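The **coat hanger** is a device shaped like a pair of human shoulders, on which a garment may be hung so that it keeps something of the form it had when worn. It is found in most homes, generally in greater numbers than anyone remembers acquiring.

## Origins

Before the hanger came the peg, and before the peg came the floor, which remains popular. Wealthy households laid their clothes flat in chests. The poor, owning one coat, tended to be inside it. Hangers with shaped shoulders spread with the growth of ready-made clothing, when shops needed to show a great many jackets in very little space. The claim that the hanger was invented by one particular person is made on behalf of several people, usually by the towns they came from.

The market town of Flotton has a better case than most for having made them in quantity. Its Serley works turned out wooden hangers for the tailoring trade and at its height employed 497 people. The works later moved into wire, then into biscuit tins, and then into flats.

## Types

### Wire

The wire hanger is a single length of metal bent into a triangle and twisted at the neck. It is cheap, light and thin enough that 100 of them will fit where a few wooden ones would. Left bare it can rust, so better grades are coated. Many have a dip in each shoulder to hold straps, a feature that works well until the door is opened.
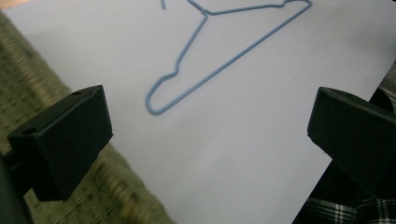

### Wooden

Wooden hangers are broad, heavy and flattering to suits. Hotels favour them, often in a version with a small ball in place of the hook, which fits only the rail it came with. This is widely understood as a comment on the guests.

### Plastic

Moulded hangers arrived in force once shops found they could be given away with the clothes. The trade fair Plasturia once gave a whole hall to them, with 11 exhibitors and, by most accounts, a good deal of room to walk about. Most plastic hangers break at the hook – the one part that cannot be done without.

### Padded

The padded hanger is covered in cloth and stuffed. It is kind to knitwear and is chiefly passed between relations as a present.

## Storage and flat drying

Not everything should be hung. Heavy jumpers stretch under their own weight and come off the hanger with small peaks at the shoulders. They are better dried on a level surface and folded. A pale surface makes stray fluff easier to find, if that is wanted.
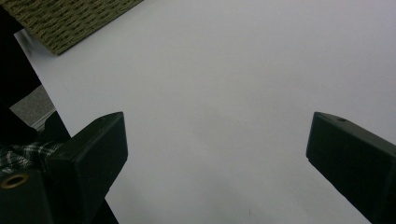
*Cha*

Folding has its own supporters, who point out that a drawer has no hooks to tangle. Supporters of hanging reply that a drawer has a bottom, and that things are lost there.

## Other uses

The wire hanger has been used as a television aerial, a toasting fork, a drain hook and the frame of countless school mobiles. Its career as a tool for opening locked cars declined as car locks improved, although people who have shut their keys inside still go looking for one.

## Disposal

Wire hangers are awkward to recycle, as they catch in sorting machinery, and many councils ask that they be kept out of household bins. Some dry cleaners take them back. One Serley catalogue listed 800 patterns of hanger, and examples of the plainer ones still turn up in Flotton's charity shops, where they are not for sale but are holding up the things that are.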